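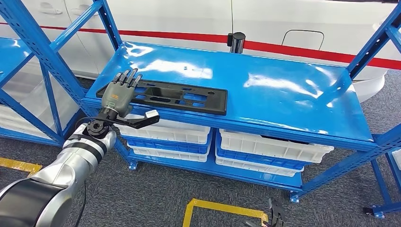 What makes a long, flat panel harder for a robot hand to pick up than a box?

A panel gives the fingers very little to close on, and its weight sits far from wherever the hand takes hold, so a small error at the grip becomes a large swing at the other end.

The Plosow project has been working on this problem since May. The method, called Dadano, splits each pick into two stages. In the first, the arm brings the hand in at one end of the part, guided by the head camera. In the second, the wrist camera takes over and the fingers close in small steps — each step is planned from a fresh view of the part's edge. Earlier versions planned the whole grasp once, before contact, and did not correct it.

The team at the Buenaventura site compared the two versions on long plastic panels with cutouts, the kind used in car assembly. Each version was given 40 attempts. The single-plan version completed 17 picks. Dadano completed 27. A pick was counted only if the panel was lifted clear of the shelf and held level until the arm stopped moving.

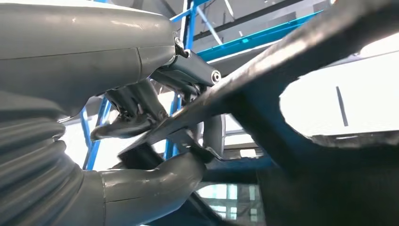

Robotic hand at the edge of a part, from the wrist camera.

Most of the remaining failures came from the thumb. When it landed under a cutout, it had no surface to press against and the panel tipped. Shiny shelf tops caused trouble too, as reflections were sometimes read as part of the panel's outline. Dadano is also slower, taking around 2 seconds longer per pick.

The next round will add a check for thumb placement before the fingers close. Prurix, which supplies the test parts, is preparing a second panel shape with wider openings. Readers who want the trial logs can ask for them at the Friday project call.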